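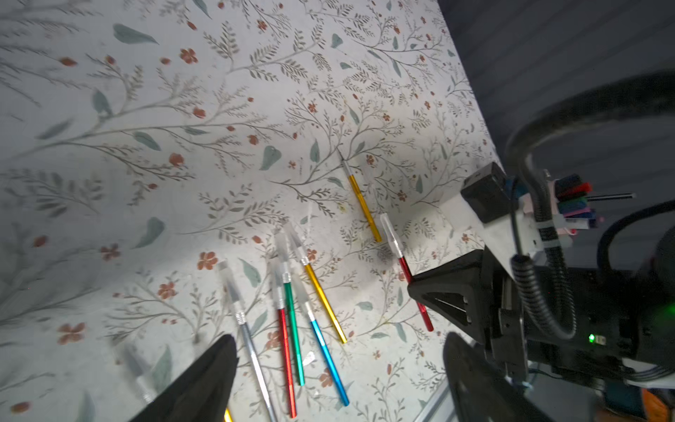
**Jistcombe controls and perception group – minutes**

2026-09-05, small meeting room, Flemville

Present: controls, perception, planning, tooling. Apologies from the safety reviewer.

Minutes of the May meeting were accepted with one fix: the item on log storage should read "per arm", where it said "per cell".

**1. Segmentation of thin objects**

Perception retrained the mask model on 133 newly labelled images. Slim handles lying side by side are still being merged into one object when they touch or nearly touch. The printed mat also causes trouble. Leaves get picked up as short objects, mostly at low confidence, and the present threshold lets a few through.

Two options were put forward: raise the threshold, or add the bare mat as its own class. The group preferred the second. Raising the threshold was tried on the Vasia branch and it dropped clear plastic caps, which are already weak.

Action: perception to label the bare mat and retrain before the next meeting.

**2. Grasp angle**
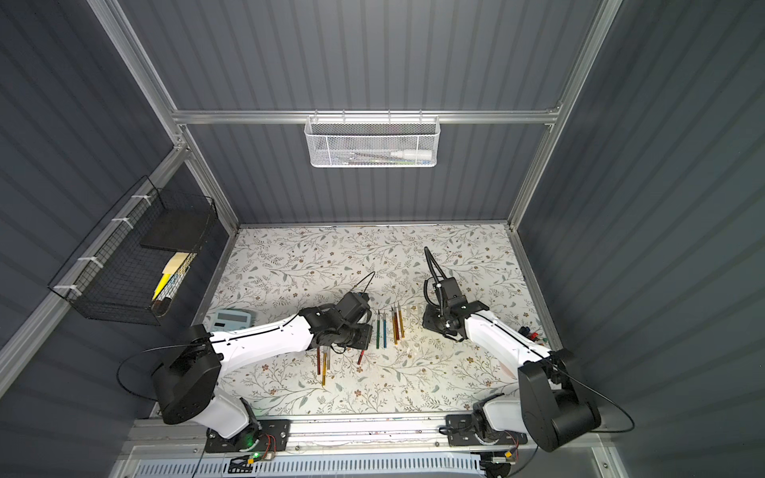
The planner still picks its approach angle from the long axis of the mask, with no notion of which end is which. That is fine for lifting and no good for placing in a set direction. Tooling asked for a tip label in the grasp message. With several slim items lined up almost parallel between the two grippers, as on the current layout, the planner also needs to check finger clearance on both sides before it commits to a target. At present it checks only the side nearest the arm.

Planning has a draft of the two-sided check. It adds 110 ms per candidate, which was felt to be too slow with a full table. Suggestion from controls: run the cheap check first and the full one only on the top few candidates. Agreed.

Action: planning to rework the draft and post timings.

**3. Two-arm scheduling**

Etim now hands out the shared middle zone by lock. Only one arm can hold it at a time. Controls reported that the second arm sometimes waits with its gripper inside the zone, having stopped short of a clean retreat. The cause is a race between the lock request and the retreat command – the retreat is queued behind the request and never gets sent if the request is refused.

A fix is in review. There was some discussion about splitting the zone in two so both arms could work closer together. Left for later, as the collision model for the wrist cables is still a plain cylinder and doesn't cover the loops.

Action: controls to merge the fix once the replay tests pass. Tooling to propose a better cable model.

**4. Camera sync**

Wrist and fixed camera streams drift apart over long sessions. Tooling will move both to the same clock source and reject pairs that are more than 120 ms apart. Perception asked that rejected pairs be logged with a reason code and kept out of the training export.

**5. Replay tool**

The viewer now opens version 2 logs. Old logs need converting first, and the converter fails on files with no gripper state. It was agreed to fill the missing field with "unknown" and print a warning. The colour settings are still not saved between sessions. Low priority.

**6. Other business**

Branch names: please put the ticket number at the front. Several branches on the Etim repository have no owner listed and will be archived after the next release.

Next meeting: date to be set once the retraining is done.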